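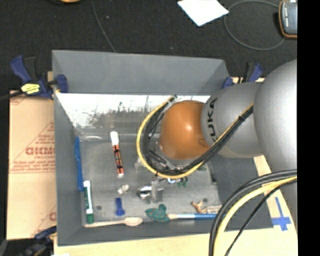
Grey bin, small objects, unsorted. Green marker and small figurine among them.

Search this site Enter keywords Go

Brurkex Reuse Workshop
Minutes of the meeting held 04/09/2021, Nwachukwu Room

Present: Rosângela Xavier (chair), Sibel Tatlı, Tobiloba Fashola, Temitope Adebisi (minutes)
Apologies: Fatima Olatunji

1. Last minutes
Agreed, with one change. Item 5 said the small items "had been sorted". Sibel asked for this to read "were to be sorted". Changed.

2. The grey bin
Tobiloba reported that the bin is in use for mixed small items and that people find it handy. Sibel asked handy for what. Anything put in it is in with everything else, and she could not see how a marker and a figurine came to belong in the same place. Tobiloba said they are both small. The chair did not think this was a system.

Tobiloba proposed dividers. Rernirel have quoted £72 for a set made to fit. Temitope pointed out that the sides of the bin slope, and asked whether Rernirel had been told. Tobiloba thought so but had nothing in writing. No order to be placed until he has.

Sibel would prefer separate trays for pens and markers, toys, and the rest. The chair said "the rest" was how the bin began. Left open.

The bin floor is worn and has marks on it. Tobiloba offered to try a cleaner from Trurnosex, which he says will bring it up like new. Doubts were expressed – it is a bin. He may try it on one corner.

3. Markers
Any marker that does not write is to be thrown away at the time and not put back. This was also agreed in the spring. Sibel asked what would be different now. No answer was recorded.

4. Labels
A roll of 325 labels has been bought for £34. The chair asked what they were going to be stuck on, given item 2. Temitope to keep them in the cupboard until the trays or dividers are settled.

5. Open day
Fatima had sent a note suggesting a table of small things at 40p each. Rosângela was not sure people would pay 40p for something they could not name, but had no objection to a trial. Pricing by the item means somebody has to look at each item, and Fatima's note did not say who. To come back when she is here.

Actions
TF – written confirmation from Rernirel, including the slope. Cleaner, one corner only.
ST – prices for trays.
TA – labels into cupboard.
FO – who is doing the pricing.

Next meeting: later in September, same room, day to be fixed by the chair.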